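Incidencia 991: distorsión en los bordes de la cámara gran angular durante la comparación de ópticas (unidad Virkotach)

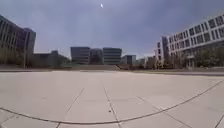

Estado: abierta, pendiente de respuesta del proveedor
Prioridad: media
Componente: cámara frontal y modelo de calibración
Área solicitante: Laboratorio de Percepción, proyecto Clement

Descripción del problema

En el marco de la evaluación comparativa de cámaras para el robot móvil de exteriores, se solicitó al Servicio de Soporte la revisión del conjunto formado por la óptica Jarken y el controlador Virkotach. El seguimiento de líneas del pavimento pierde continuidad fuera de la zona central del sensor. Las juntas rectas de la plaza se registran como curvas, y el módulo de localización las interpreta como bordillos o cambios de trazado. Los edificios laterales se inclinan hacia fuera, lo que afecta asimismo a la estimación de la vertical.

La óptica Foley, montada en el mismo soporte, no produce falsos bordillos, si bien su campo de visión resulta insuficiente para los requisitos del proyecto.

Condiciones de la prueba

Robot detenido, cámara fija, cielo cubierto y exposición automática. Compresión activada con calidad 50. Corrección geométrica desactivada en origen, conforme al protocolo de comparación.

Registro de actuaciones

09:10. Se recibe la solicitud y se asigna al segundo nivel. Se pide al laboratorio el archivo de calibración vigente.

09:45. El laboratorio remite el archivo. Se comprueba que corresponde al modelo de lente estrecha empleado con Foley y que no fue sustituido al cambiar de óptica.

10:30. Se carga el modelo de ojo de pez suministrado con Jarken y se procesa de nuevo la misma secuencia. La junta del primer término, que antes describía un arco de lado a lado, queda prácticamente recta. Persiste una desviación en el extremo derecho, junto a la fachada blanca.

11:20. Se repite la calibración con el tablero de referencia. De las 82 tomas realizadas se descartan 2 por desenfoque. El error disminuye en el centro, pero no en las esquinas.

12:05. Se revisa una segunda anomalía comunicada por el laboratorio: el detector de obstáculos marca una mancha oscura y pequeña del pavimento, próxima a la junta central. Con los datos disponibles no puede determinarse si se trata de un resto, de una piedra o de suciedad del propio suelo. Se trasladará a una incidencia separada.

12:15. Queda igualmente sin identificar el punto blanco alargado que aparece en la parte alta del cielo. Se recomienda limpiar la lente y repetir la captura para descartar una partícula adherida.

13:00. Se desactiva la compresión y se efectúa una nueva captura. Mejora la definición de ventanas y follaje; la desviación geométrica no varía.

Diagnóstico provisional

La causa principal es el uso de un archivo de calibración ajeno a la óptica instalada. El error residual en las esquinas podría deberse a un ligero descentrado de la lente en su montura, extremo que deberá confirmar el proveedor.

Acciones pendientes

Laboratorio: verificar el par de apriete de la montura y anotar el número de serie de la óptica.
Soporte: bloquear en el controlador la carga de calibraciones cuyo identificador de lente no coincida con el declarado.
Proveedor: facilitar la tolerancia de centrado y, en su caso, una unidad de sustitución.

Hasta la resolución de la incidencia, los resultados de localización obtenidos con la óptica Jarken no deberán incorporarse al informe comparativo de mayo. Los obtenidos con Foley conservan su validez.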